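Nechyporuk Kitchen Supply
Home / Cookware / Frying pans / Irkside

Irkside Frying Pan, Short Handle
Made by Lasska
In stock

Add to basket
Save for later

The Irkside is a round black frying pan with a matte nonstick inside, a slightly raised rim and a short black handle. It is the pan we suggest to people with small kitchens, shallow cupboards or a stove that sits close to a wall. A standard handle sticks out past the front of the counter in a lot of galley kitchens and gets caught by sleeves and hips. The Irkside's mostly doesn't.

The body is aluminum and weighs some 600 grams, so you can lift it with one hand when it is full of potatoes. The base is 2 mm thick. We would call that middling. It heats quickly and cools quickly, which suits eggs, pancakes, fish and reheated rice. For a thick steak we would point you to the Maletti cast iron pan on the next page.
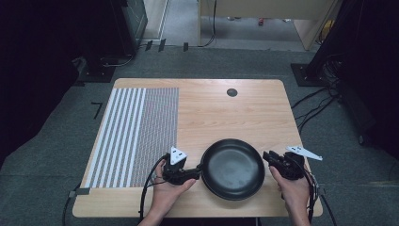

Ditte Ravn: Mine gets used for one fried egg in the morning and pretty much everything else in the evening. The short handle took me a week to get used to, as I kept reaching for the part that wasn't there. Now my old pan feels like a broom. I do wish it came with a lid. A plate works, but it's not the same.

Reply from the shop: Thank you, Ditte. Lasska doesn't make a lid for the Irkside. The flat Maletti splatter cover sits on the rim and keeps most of the fat in, though it won't hold steam the way a lid does.

Details
Shape: round
Body: aluminum
Inside: matte nonstick
Color: black
Handle: short, black, fixed
Weight: some 600 g
Base: 2 mm
Stoves: gas, electric coil, ceramic
Induction: no
Oven: no
Dishwasher: allowed, but see Care
Lid: not included

Before first use
Take off the label and the paper sleeve. Wash the pan in warm water with a little dish soap, rinse it and dry it with a towel. Put a few drops of cooking oil on a paper towel and wipe it over the inside, then wipe off what is left. The pan doesn't need to be heated for this step.

Cooking
Low and medium heat are enough for almost everything. If the oil smokes, the heat is too high — turn it down and let the pan cool a bit before you put food in. Don't leave it empty on a lit burner.

Match the burner to the base. On gas, keep the flame under the pan and away from the handle. The handle stays comfortable through a short fry, but during longer cooking it will warm up, and on a short handle your hand is nearer to the heat than you may be used to. Keep a cloth or a mitt nearby.

Use wood, silicone or nylon utensils. Metal spatulas and forks will mark the coating sooner or later, and so will cutting an omelet in the pan with a knife. Spray oils tend to leave a sticky film on nonstick surfaces that is hard to get off. A teaspoon of ordinary oil does the job.

Care
Let the pan cool before it goes in the sink. Wash with a soft sponge and the same soap you use for plates. For stuck food, fill the pan with warm water and leave it until the dishes are done, then wipe again. No steel wool and no scouring powder.

Lasska allows the dishwasher. We wash ours by hand, and we have seen the outside of dishwasher pans go dull well before the inside wears out.
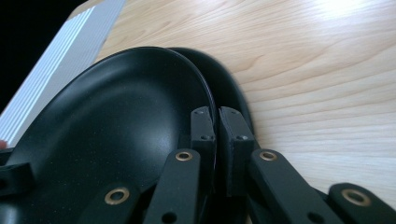 If you stack the Irkside with other pans, put a dish towel or a felt divider between them. The bottom of one pan on the coating of the next is where a lot of scratches come from, and they show up quickly on a dark matte surface. Hanging is fine too if your hook is wide enough for the handle. Measure first, as the short handle is also a bit thicker than most.

Small light marks inside the pan are often mineral spots from hard water. Wipe them with a cloth and a splash of white vinegar, rinse, and oil the surface lightly again. If a mark stays and you can feel an edge with your fingernail, the coating is damaged and the pan should be replaced.

Guarantee and returns
Lasska gives 2 years on the handle and its fixing. The coating is covered against peeling for the same period in home use. Scratches, overheating and use in a restaurant kitchen are left out.

You can send an unused pan back to us within 60 days for a full refund. Keep the paper sleeve if you think you might return it. Used pans can't be returned unless something is wrong with them, in which case write to us and attach a photo of the fault. We normally answer the same afternoon.

Common questions

Can I get the handle replaced?
No. The handle is fixed and Lasska doesn't sell it as a part.

Is there a larger Irkside?
Not at the moment. The Irkside comes in a single size. Lasska has talked about a deeper version, and we will list it here if it arrives.

Can I use it on a camping stove?
On a gas one, yes, as long as it stands level and the flame doesn't reach past the base. Don't use it over an open fire.

Goes with
Maletti splatter cover
Maletti cast iron pan
Felt pan dividers
Lasska nylon turner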